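Teaching a two-arm cell by remote control vs moving it by hand – is either one worth the hours?

Asked 13 May 2018 in Programming and Setup
3 answers – 1,173 views

Our shop bought into the idea that you don't have to program these things anymore, you just show them. We have a two-arm setup, small arms, running Tikalum on the control side with a pair of Jindside leader arms for the operator. You move the leaders, the arms in the cell follow, it records the joints and the camera views, and then a policy is supposed to come out of the other end that does the job without you.

The job is moving a thin metal plate out of one plastic tray and into the one next to it. That is the whole job. A bent wire and a kid with patience could do it.

I have recorded 60 demonstrations so far. Trained on all of them. The result reaches for the tray, hesitates over the wall between the two bins, and then either closes on nothing or closes on the wall itself. The vendor's advice was to record more. When I asked how many more, I was told "it depends on the task", which I could have told them.

So before I give up another week of evenings:

Should I be moving the arms by hand (there is a free-drive mode, it is stiff but usable) instead of using the leaders? And is the number of demos really the problem, or is that just what people say when they don't know?

I'm not interested in buying anything. Rutkowska already tried to sell us a glove.

Answer 1 – 8 votes

Record more. We needed a lot more than 60 for ours and it got better after a while. Also check your lighting.

Comment: better how? From what to what?

Comment: Picked up the part more often. I didn't keep a table.

Answer 2 – accepted

I run a similar cell and I share most of your suspicion, so take this as coming from somebody who doesn't think the method is magic.

By hand or by leader arm: for a single arm doing something slow, I prefer moving it by hand. You feel the contact, you don't overshoot, and you don't spend the first hour learning to drive. With two arms it falls apart. You need one hand per arm, you are leaning into the enclosure, and your sleeves and forearms are in every camera view. The policy then learns from pictures with an arm in them that won't be there later. People will say you can fix that by replaying the recorded joints and filming the replay. You can, and I did for most of a month, and the replay doesn't land quite where your hand did, so for a thin part you throw out a good share of it. Use the leaders.

Number of demos: I doubt it's your main problem. I'd watch all 60 before recording another one. At normal speed, with the wrist view next to the overhead view. It's dull and takes an afternoon. What I found in mine was that I had been doing the same task in 3 different ways without noticing. Sometimes I came in from the side, sometimes straight down, sometimes I bumped the part against the tray wall first to tip it up. A person watching would say "fine, all of those work". The training averages them, or it picks between them badly, and the average of going left and going right around something is going into it. Your description of it closing on the wall sounds a lot like that to me, though I can't prove it from here.

So pick one approach and write it down on paper, in order, and every operator does it that way. Then delete whatever doesn't match, even the ones that succeeded. I went down to fewer than half my recordings and the policy trained on those was no worse, and it stopped dithering. I won't call that a triumph. It still misses.

The next thing is the arm you aren't using. If it's live, its motions are in the data too. I used to let mine drift while I concentrated on the other hand, and the trained policy drifted it as well, with great confidence. Park it in one pose, or give it a real job, and start every recording from the same place. If it's going to wait off to one side with the gripper open, it should do that in every episode.

Last, look at what your cameras see at the moment of the grasp. In my cell the working arm sits right over the tray when it counts, and the overhead view is nearly useless for that second or two. All the information has to come from the wrist. If the wrist camera on your side is aimed for somebody else's task (ours came aimed for Brindlow's demo and stayed that way until July), no amount of recording will make up for it.

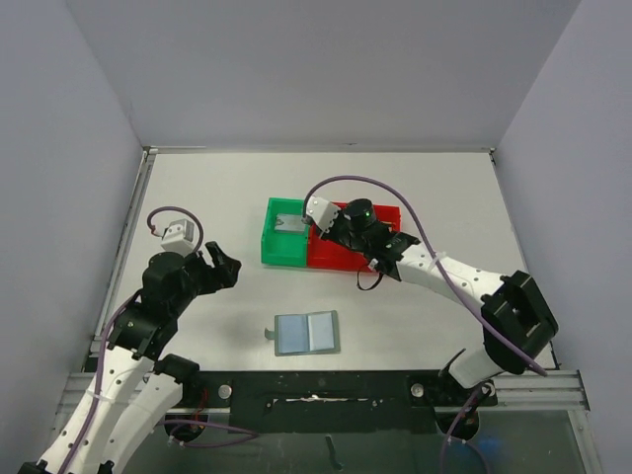
Comment: Does the tray position ever change between episodes, or do you leave the trays where they are the whole time? I ask because I kept everything fixed, got a very good score, then somebody wiped the table down and put the trays back a finger's width over, and the good score went away.

Comment: I move them now, a little each time, after I had the fixed version working. If you move them from the start you can't tell whether it's failing at the grasp or at finding the tray. Your experience is the normal one, and I'd distrust any score that was taken with nothing moved.

Comment: Then the vendor scores are mostly that kind.

Comment: I would assume so until they show otherwise.

Answer 3 – 3 votes

Has anybody asked why this needs to be learned at all? Two trays in known places and a flat plate. Write the waypoints, put a locating strip down for the trays, done by lunch. I've seen shops spend a summer teaching a robot something that a fixture would have solved. If the plate lies in a different spot every time then OK, you need a camera, but an ordinary one with ordinary part finding will do it.

Showing it by hand makes sense when the thing bends or flops, or when you can't write down what you're doing. I don't see that here.

Comment from asker: Fair. The plate does land differently each time, and the next job on the list is one that folds, so I wanted to learn on something easy first. Going to sit down and watch all 60 like Answer 2 says. I've gotten through eight and I can already see I came in from two sides.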